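Arm faulting out when reaching into dryer drum

Flodwood
Jan 16, 2020

Our laundry arm has developed a fear of dryers. It picks clothes out of the basket all day without complaint, but the moment it leans into the drum of unit 1 it throws an overforce fault and locks solid, elbow in the air, like someone who has just remembered they left the iron on. Controller log says 3,363 cycles since the last calibration. It has done it 3 times this morning.

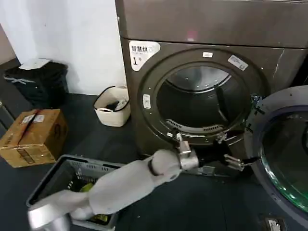
I've reset it each time and it homes happily. Gripper opens and closes. Fault code is 85, for which the manual offers "see supplier". The supplier offers the manual.

Plostlow
Which joint is reporting? If it's the wrist, I'd bet on the lower rim. Ours used to catch a fingertip there and then blame everyone else.

Flodwood
Wrist, yes. But the approach path hasn't been touched since we set it up.

Quansah
The path hasn't moved. Has the dryer? They wander when they spin. Ours went 2 cm in a month and the arm carried on reaching for where the drum used to be, with great confidence.

Liken
Just raise the force limit a notch. These things are set for nervous people.

Plostlow
Please don't. The limit is what stops it when the thing in the way is your forearm.

Liken
I've run mine higher for two years and still have both forearms.

Quansah
Lovely. Flodwood, leave the limit where it is, power down, measure from the arm base to the dryer front and compare with your setup sheet. And stop resetting it with your head near the door.

Flodwood
My head was nowhere near the door. Not very near.

Measured it. 3 cm out on the left side, nothing on the right, so the whole machine has turned slightly. I'm going to shove it back and re-teach the rim before I run anything. Does anyone bolt theirs down, or is that frowned on?

Plostlow
Rubber feet first. Ask the landlord before you drill.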